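Werkstattbuch, September, abends kurz nach 20 Uhr

Eigentlich wollte ich heute nur zwei Sätze zum Kleister schreiben und dann heimgehen, aber der Tee ist noch heiß und Fatemeh hat mich gebeten, diesmal alles so aufzuschreiben, dass man es im nächsten Jahr auch noch versteht. Also ausführlich, meine Lieben, holt euch auch eine Tasse!

## Das Kirchenbuch aus Fellorcombe

Der Band liegt jetzt seit dem Frühsommer bei uns und ich habe ihn inzwischen richtig gern, obwohl er mir den Rücken ruiniert. Halbleder, Rücken gebrochen, die ersten beiden Lagen lose, dazu ein alter Wasserrand, der von unten her durch fast alle Blätter wandert. Trocken gereinigt ist er, mit dem Schwamm und viel Geduld. Heute waren die Risse im Falz dran. Ich habe mit dem dünnen Japanpapier angefangen, das wir noch von Hashemi hatten, und es gerissen statt geschnitten, damit die Fasern schön auslaufen. An den ersten Blättern war es mir zu weich, da hat sich der Streifen beim Auflegen gekräuselt wie Milchhaut. Danach den Kleister etwas dicker genommen und weniger davon, und siehe da, es ging.

Zum Kleister selbst: Weizenstärke, 1 Teil auf 6 Teile Wasser, über Nacht gequollen, langsam gekocht, zweimal durchs Haarsieb. Zum Verdünnen erst nach dem Sieben Wasser dazugeben, und zwar löffelweise (Kianoush, ich schaue dich an). Der Rest steht im Kühlschrank, oberes Fach, blaues Klebeband auf dem Deckel. Wer ihn morgen riecht und unsicher ist, wirft ihn bitte weg und kocht neuen, das Mehl kostet uns wirklich nicht die Welt.
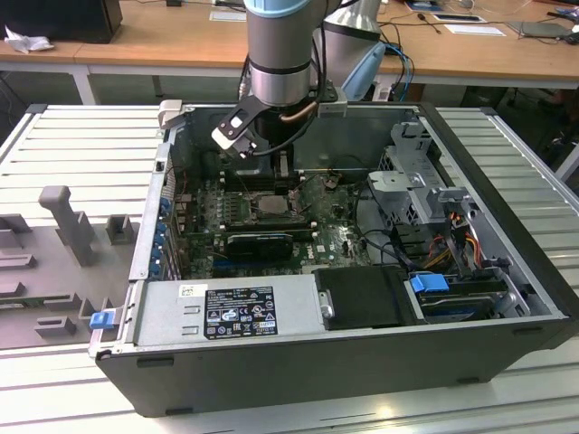 *Offener Rechner auf dem Lattentisch, mit Kühler, Grafikkarte und grüner Platine.*

## Leder

Für den neuen Rücken habe ich drei Reststücke Ziegenleder nebeneinandergelegt und bin bei dem mittleren geblieben, dem mit der etwas gröberen Narbung. Kianoush Bagheri war für das dunklere und hat recht, dass es heute besser zum alten Deckelbezug passt, aber ich fürchte, in ein paar Jahren läuft es uns farblich davon. Wir haben uns auf eine Färbeprobe geeinigt. Ausgeschärft habe ich bisher nur die Kanten oben und unten. Das Schärfmesser ist nach dem Abziehen endlich wieder so, wie ich es von früher kenne, man hört es am Ton, wenn es durchs Leder geht.

Feines Schleifpapier ist übrigens knapp, von der Körnung 2000 liegt nur noch ein halber Bogen in der Schublade. Ich setze es auf die Liste für Pelel, zusammen mit Löschkarton und dem ungebleichten Heftzwirn.

## Heftung

Fatemeh Hosseinzadeh hat den Nachmittag über die alten Einstichlöcher abgezeichnet, und ihre Skizze ist so schön geworden, dass ich sie am liebsten rahmen würde. Geheftet war auf echte Bünde, an einer Stelle hat wohl jemand später mit einem ganz anderen Faden nachgeholfen. Wir möchten die alten Löcher wieder benutzen und nichts Neues stechen, wo es sich irgend vermeiden lässt. Offen ist noch, ob wir die losen Lagen einzeln anhängen oder doch den ganzen Block auseinandernehmen. Mein Bauch sagt anhängen. Fatemeh zögert, und wenn sie zögert, lohnt sich meistens eine zweite Runde am Tisch.

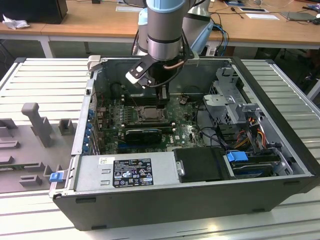

*Blick auf den Prozessorsockel im liegenden Gehäuse.*

## Noch zu tun

- Blätter zwischen Vlies und Löschkarton lassen, Pappen erst wechseln, wenn sie sich klamm anfühlen
- Färbeprobe ansetzen, ein Streifen ans Fenster, ein Streifen in den Schrank
- in Hanville anrufen wegen der Schließe, das Archiv dort hat einen Band aus derselben Zeit
- Falzbein suchen!! Das kleine aus Knochen, mit der Kerbe

Die Presse habe ich nur ganz leicht zugedreht. Bitte nicht nachziehen, auch wenn es in den Fingern juckt, die Ränder sind an den ergänzten Stellen noch empfindlich. Ich bin morgen etwas später da, der Schlüssel zum Papierschrank hängt am üblichen Haken.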